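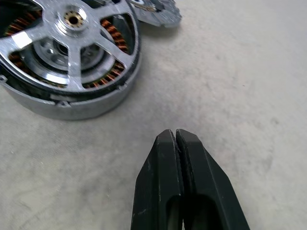

*Wrist cam, Monday, fingers nearly shut and the big motor still ahead of them.*

Long one today and my back hurts, but I want to get this down before I forget which run was which.

So the question all month has been whether the arm does better if it's allowed to stop short of a part and take a second look before it commits. Fikri calls it the pause. Märta calls it dithering. I've been on Fikri's side since the start, mostly out of stubbornness, and today we finally ran the whole set with the motor instead of those foam blocks everybody is sick of.

I love this motor, by the way. It's a brushless outrunner with a five-spoke bell, and you can see straight through to the copper, which looks gorgeous on the wrist view and is a complete pain for the grasp model. It wants to grab a spoke. It always wants to grab a spoke! Blocks never had anything so tempting in the middle of them, so of course our old numbers looked great.

Anyway, the numbers. Without the pause, 51 good grasps out of a hundred. With it, 89. I made Darragh recount from the logs while I got coffee, and he came back with the same thing, so I'm letting myself be happy until tomorrow. We count a grasp as good if the part comes up and stays up for 5 seconds, same rule as we used on the blocks.

Now the part I don't like. When I sorted the failures by hand, most of the paused ones came from starts where the rim ran out of view on the left. The second look doesn't help much if it's the same bad look twice — I should have seen that coming. Märta did see it coming and was very nice about it, which was worse. Her idea is to make the arm slide over a little before it looks again, toward whatever side the part runs off. I want to try it on 16 starts first, all of them the ugly ones, and only do the full set if that goes anywhere.

Also the shiny spots. One spoke throws a bright white glare and I can't tell yet if the model cares. Obadia thinks we should turn the lamp and run it again. I think we should leave the lamp alone, because real benches have lamps on them, and we went back and forth on that all through lunch and didn't settle it.

Things for the morning: rename the Pallar folder before Ingegerd opens it and gets confused, ask her for the arm until noon, wipe the finger pads. And write up the spoke problem properly. I promised that back at the beginning of July and have two sentences.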